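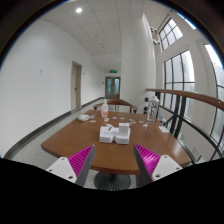 About Clomus

Posted in October by Omid Karimi

Clomus gathers manipulation examples for learning systems. We record people doing short tabletop tasks with hand-held grippers, check the recordings, and deliver them as training sets. We do not build robots and we do not train the final models.

Our grippers have two fingers, each with a ribbed wedge and a contact strip on the inner side. The camera travels with the tool and uses a wide-angle lens, so the fingers and the objects are recorded together.

We work on ordinary tables, in hallways and shared spaces as well as in our own room. A table may hold small white blocks, a computer mouse, plastic bottles and scattered bits of paper. Windows, railings and chairs in the background stay where they are. A system that has only met a bare bench tends to fail on a used one.

Each task is specified on one page: start state, end state, permitted grasps. An operator records 200 examples per task, and object positions are changed every five. Failed grasps are kept and labeled separately. Our current set, Drolosis, holds 954 accepted examples across six tasks.

Decha Srithong runs collection. Lertchai Duangkaew maintains the grippers and handles calibration. Nipon Duangkaew reviews labels. I write the task sheets and answer mail.

Sample episodes are sent on request. Please state your gripper width and the control rate you need.

Comments

Naveed Cheema: Are the failed grasps in the same download, or do I have to ask for them?

Omid Karimi: Same download, separate folder. The label file covers both.

chuensuk_lab: We replayed part of Drolosis on our arm. Finger opening matched well after we rescaled it. Wrist rotation was noisier on the small flat items.

Lertchai Duangkaew: Please send the episode numbers and I will check the calibration for those sessions.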